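Kakitine

A plain-text word list of laundry and clothing care terms, plus a little script that turns the symbols on a care label into sentences a person can read.

Why I made it

I ruined a sweater. Then I ruined the one I bought to replace it, and at that point I sat down and looked up what the little tub with the bars under it means (gentler cycle, if you're wondering). My notes grew into a file, the file grew into this repo, and now I'm fussy about it.

What's in here

terms.txt — 123 entries, one per line, tab between the term and its meaning
symbols.txt — the care symbols, by short name
label.py — the script
old/ — my first try, called Liew, kept for sentimental reasons

Getting started

You need Python 3 and nothing else. Put the folder wherever you like and run:

python label.py wash30 no-bleach line-dry

You'll get one sentence per symbol, in the order you typed them. If it doesn't know a symbol it says so and carries on. Add --short if you want the version that fits on a sticky note!

Version 2 changed the separator from commas to tabs. So many meanings had commas in them that I was quoting everything and hating it. If you have a script that reads the old file, it will need a small fix.

Hanging and drying terms

I added 20 of these in March, and they're the part I'd most like checked. "Drip dry" and "line dry" get mixed up all the time — drip dry means you hang it without wringing or spinning first. "Dry flat" is for knits, which stretch on a hanger (see: sweater). 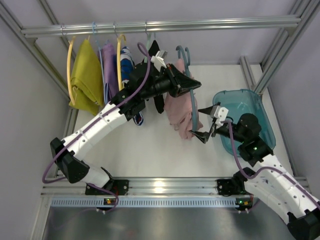
Hangers on a rail, and a teal one lifted off it with a pale pink cloth over it.

Known problems

Some British terms are missing. The Clirnemley spelling list I started from had "airer" but no "clothes horse", and I haven't caught up.

License

Public domain. Fixes welcome, one term per pull request please.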